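A screen, a dark post, a wooden panel and far too much night

So the school holidays are over, my kitchen table is my own again, and I finally have an hour to write up the thing I've been raving about to everyone on the street. Kettle's on. Off we go!
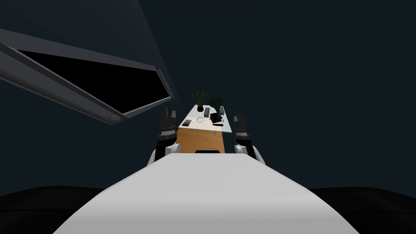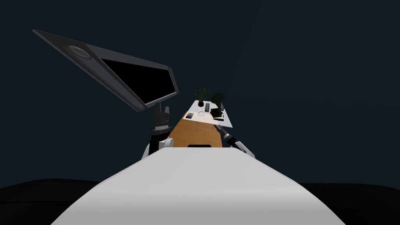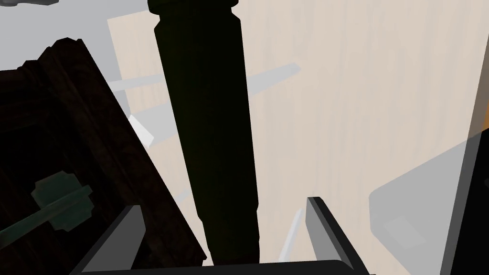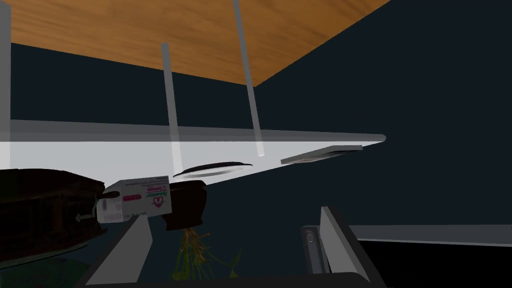
I've been reading science books for kids. Heaps of them, 16 since May, most borrowed from the Parnden library and two bought because the loan ran out and the kids wouldn't give them back. I started because my eldest asked how a lift knows which floor it's on and I gave an answer so vague that she went and asked the dog. What I'm after is a book that lets a child look hard at an ordinary thing and wonder how it stays up, or why it's shaped that way. Take the wooden panel in the last picture, with those pale rods coming down from under it, one straight and the others on a slant. A good book would stop right there and ask what happens if you take one rod away, and then let the reader stew for a page before saying a word about it. I love that page of stewing. My two argue through it at the top of their voices.

The best of the lot is called Stinura, after the made-up island it's set on. Everyone on the island has to build whatever they need out of whatever washes in, so there's a pump, a crane, a very dodgy bridge and a clock that runs on dripping water. It's 62 pages and we did the whole thing in two sittings, then went back to the bridge chapter and built our own out of paddle-pop sticks and the rubber bands off the asparagus. Ours held a tin of tomatoes! It did not hold two tins of tomatoes. The floor is fine.

I've also got a soft spot for the Halász books, which are older and a bit dense -- tiny type, lots of cross-sections -- but the drawings are gorgeous and you can lose a whole wet afternoon in the one on locks and keys. My youngest can't read half the words and it's still the one under his pillow.

Pliten was the only letdown. It's one of those app-and-book combos where you hold the tablet over the page, and we spent longer fiddling with the tablet than reading. The chapter on magnets is terrific, though, so borrow it for that and leave the rest.

Next up is a fat one on bridges and tunnels with 2000 facts in it, according to the cover. I've been told by a seven-year-old that we will be doing all of them, in order, starting tonight after tea. If you've got a favourite, especially anything on sound or weather, pop it in the comments -- my library card still has room on it.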